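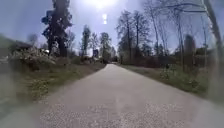 Print this page | E-mail this page
Reading time: 2 minutes

February, bench 2, 16:40

Vachon adhesive, second batch. Lap joints on beech, cut from the same board as last time, faces planed this morning and wiped with a dry cloth only. Glue weighed on the small balance, 100 g resin to the amount of hardener on the Jivau sheet. Stirred by hand. The mix thickened sooner than the first batch did; workshop was warmer, heating on since early morning.

Clamped with the Rasirell screw clamps, left overnight, pulled after lunch.

Joint A: failed at 267 kg. Break mostly in the wood, good coverage.
Joint B: failed at 238 kg. Break along the glue line over one half. Dry patch near the end grain, so put this down to spreading and not to the mix.
Joint C: slipped in the jaws. No reading. Needs the coarse grips.

Harpreet Gill thinks B was clamped too hard and squeezed dry. Possible. The squeeze-out on B was heavier along one side, which would fit. Next set: same mix, clamps set with the torque bar, notched spreader in place of the flat one.

Zero on the load cell had drifted again before A. Reset it and checked against the hanging weight before each pull. It should go back to Grudeo if it does this a third time.

To do:
- cut six more blanks
- order hardener
- find the lid for the resin tin

We use cookies to remember your settings. Accept | Manage

Print this page | E-mail this page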